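Single supplement on the Plirine marsh walk: do I pay it or go alone?

Reading time: 6 minutes
2,732 shares

We use cookies to remember your settings and to measure traffic. Accept all | Manage

**slowboots**
Monday, March 17, 2025

Hello to everyone. I have read this forum for a long time but this is my first topic, so please excuse me if it is in the wrong section. English is my third language and I write slowly.

In May I will have four free days in Workham, between two visits to family. I would like to do the two-day walk through the Plirine marsh with one night in the hut in the middle. I am travelling alone. The company I found is Cirkitz, and their price for one person is 177 dollars per day. When I asked why it is more than what is on the website, they answered that the website price is for two persons sharing and that a solo traveller pays the supplement. I understand this for a hotel room. I do not understand it for a hut where, as I read, everyone sleeps in one room on bunks.

My questions are these. Is the supplement normal for this walk? Can I do the walk without a guide? And has anyone stayed at the guesthouse Juška, which is close to the start?

I am in reasonable shape. I walk a lot and I jog three mornings in the week.
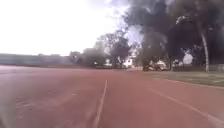 The track, with the lane lines running away into the distance

I should add that I am not in a hurry on walks. I like to stop for birds, and I am a bit afraid that a group will want to march. My last group tour was in the mountains and we saw nothing, we only looked at the heels of the person in front.

**tealeaf_au**

Welcome slowboots. I did it last year, also alone. I paid the supplement and I was a little bitter about it until the first evening. The guide knew where the cranes come down at dusk and we sat there on a fallen log until it was dark. I would never have found that place. Would I pay it again? Yes, I think so, but I would complain again too.

The bunks are in one room, you read correctly. Bring ear plugs.

**marsh_and_mud**

I do not agree with tealeaf. The path is marked with yellow posts from the car park to the hut and from the hut to the other side. It is around 17 km in total and flat as a table. You need a permit and a hut booking, both from the park office in Workham, and both cost very little. Cirkitz sells you a person who walks in front of yellow posts.

**slowboots**

Thank you both, this is already more useful than the email I received. marsh_and_mud, how deep is the water on the path in May? I have seen pictures where people have it over the ankle.

**marsh_and_mud**

In May it depends on the spring. I have done it in dry trail shoes and I have done it with water to the knee for a good part of the second morning. The wooden walkway on the east side was closed the last time I was there. Ask the office, they know the level and they tell you plainly.

**tealeaf_au**

"Water to the knee" is exactly my argument for a guide! When the level is up, some of the yellow posts are standing in the reeds and you do not see the next one. Our guide took us by another way on a low bank, and a couple who had gone alone came to the hut two hours after us, soaked and not speaking to each other.

**marsh_and_mud**

They can turn back. It is not a jungle.

**kettle_on_early**

Maybe I can help with the practical part. I live in the region and I walk in there most springs, sometimes with a group and sometimes without.

The supplement is normal, all the companies have it, but it is also negotiable. Write to Cirkitz and ask if they have another solo traveller for the same date. They will usually put you together and then both pay the shared price. They do not offer this by themselves. 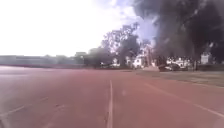
It is also good to be flexible by a day. The groups in the middle of the week are smaller and the guides have more patience with people who stop for birds. On the weekend you get families, and the children are lovely, but you will not see a bittern.

About going alone, I am between the two of you. In a dry year I would say go, it is an easy path. In a wet year I would take somebody. You do not need to decide now, because the permit can be bought the day before.

**slowboots**

I did not know that one can ask to be paired. I will write to them tonight. Is it rude to ask for a discount also? Where I come from it is expected, but in Canada I made a few people uncomfortable with it.

**kettle_on_early**

Not rude, but I would ask only for one thing. Ask for the pairing.

**tealeaf_au**

For Juška, I stayed there the night before. The rooms are plain and clean and the breakfast starts very early if you tell them in the evening. The owner dries your boots beside the stove if you come back after the walk.

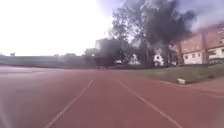 It is a little outside the town, so have your dinner in Workham before you go out there, or buy something for a cold supper. The kitchen is only for breakfast. I arrived hungry and ate a packet of biscuits in bed, and I am not proud of the crumbs.

**marsh_and_mud**

Here we agree. Juška is good. Better than the hotel at the station, which has a nightclub below it.

**kettle_on_early**

slowboots, I wrote down the order in which I would do things, if it is of help:

1. Write to Cirkitz and ask for a pairing. Give them two possible dates.
2. Book Juška for the night before. You can cancel until noon of the previous day.
3. Telephone the park office in the week before and ask the water level and if the east walkway is open.

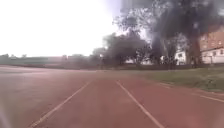 4. If it is dry and there is no pairing, buy the permit and the hut place and go by yourself.
5. Take the early bus. It needs 90 minutes to the car park and the next one is only after lunch, too late for a relaxed first day.
6. Carry water for both days. The tap at the hut is for washing.

**marsh_and_mud**

Number 4 is what I said from the beginning.

**tealeaf_au**

You said it without the word "dry".

**slowboots**

Cirkitz has answered! There is a lady who asked for the second of my dates and she also likes birds, so we would both pay the shared price. I have said yes, provided that the water is not too high. marsh_and_mud, I am sorry, I will be walking behind a guide and the yellow posts. I will look at the posts carefully and if I think I could have done it alone I will write it here.

One small question more: are rubber boots better, or old running shoes which can get wet?

**kettle_on_early**

Old shoes. Boots fill up and then you carry the marsh with you. Put dry socks in a plastic bag for the hut.

**tealeaf_au**

I wore boots and was happy with them, but the water was not high that week. Enjoy the cranes!

17 comments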